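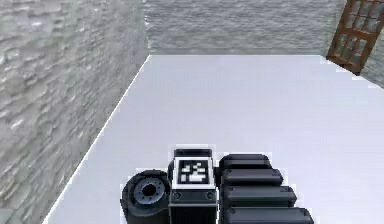

Accueil · Explorer · Fils · Profil

Mains en simu, le fil

1/ Reprise du comparatif. Aujourd'hui la main à quatre doigts, en rendu, avec le marqueur carré sur la paume. Contre la pince Sulis à deux mors, toujours.

2/ Premier constat : le marqueur. Bien contrasté, posé à plat sur le dessus, facile à retrouver. Sur la Sulis il est sur le côté, je perds la pose dès que le poignet tourne. Pénible

3/ Doigts repliés pour l'instant, plan blanc, rien d'autre dessus. Je cale d'abord la caméra, les objets après.

4/ Contrôleur Trotex : 14 essais de fermeture, 5 ratés. Avec l'ancien j'étais à presque 16 ratés sur la même série en mars (bon, série plus longue, je compare mal je sais)

5/ Bezawit Seyoum me dit de baisser le gain sur le pouce. Y a pas de pouce Bezawit 😅 elle parlait de la main Irkby. Noté quand meme.

6/ Côté lumière : trop douce, trop propre. Faut que je durcisse les ombres sinon le détecteur va se planter sur le vrai banc.

7/ Suite demain, prise cylindrique, les deux prehenseurs. Config sur le dépôt Mekonnen si ça intéresse qqn.

Contact · © 2023 · Haut de page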